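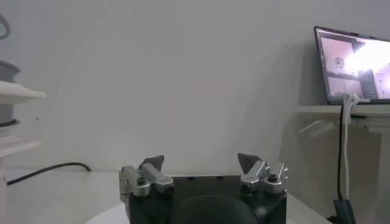
Looking after your helmet liner in summer

In July the inside of a motorcycle helmet gets sweaty very quickly, and many riders wait too long before they wash it. Here is how we do it in our workshop.

First look if the liner comes out. On most helmets the cheek pads are held by snaps. Put your fingers flat behind the pad, near the snap, and pull slowly. Do not pull on the cloth, it tears at the seam. Take a photo with your phone before you remove the second pad, so you know later which one is left and which one is right.

Fill a sink with lukewarm water and a small spoon of baby shampoo. Leave the pads in it for 26 minutes, then press them softly with the hand. Dish soap is too strong for this, and it is hard to get out of the foam. Rinse until the water has no bubbles, usually 3 times. Never twist the pads. Roll them in a towel, step on the towel with bare feet, and let them dry in the shade. A radiator or a hair dryer makes the foam hard.

If the liner is fixed, hold the helmet upside down and wash the inside with a sponge. It needs 2 days to dry — more if your garage is humid. Keep the visor open during this time.

For the shell use only water and a soft cloth. Dead insects come off easily if you put a wet paper towel over them and wait for some minutes. Gasoline, thinner and glass cleaner are bad for the shell and also for the visor, even if it looks fine the same evening.

The small screws of the visor should be tightened by hand with a short screwdriver. When they stop, stop too. A drop of silicone oil on the rubber seal is enough for the whole season.

Do not hang the helmet on the mirror of the bike. The mirror presses a hole in the inner foam, and the foam does not come back.

Contact: Hrytsenko Workshop, Vosov | © Hrytsenko | Back to top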